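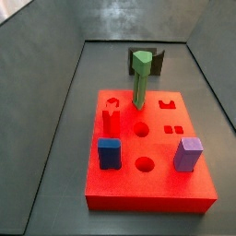
Nadège Delorme has packed foam inserts at Stelline for 12 years. In March the company put a robot arm at the end of her line, and I asked her what is different now.

"My shoulders, first," she says. "Before, I made 902 pieces in a shift, and every one passed through my hands. Now I prepare the trays and I watch. In the evening I am less tired in the arms and more tired in the head."

Her supervisor, Thierry Barbier, did not expect this. He thought that the operators would be bored. "They told me the opposite -- that to watch is also work, and they wanted longer breaks. We gave them." The line has no fewer people than before, he says, but two of them moved to quality control.

Delorme learned to teach the arm new positions in one week. She was afraid of the screen, she admits, and still she prefers to ask the younger colleagues for some menus. "But when it holds a piece badly, I see it before them. This comes from the hands."

Does she want the old line back? She thinks for some time. "The work, no. The talking, yes. We were five at one table and now I stand alone with my trays until lunch."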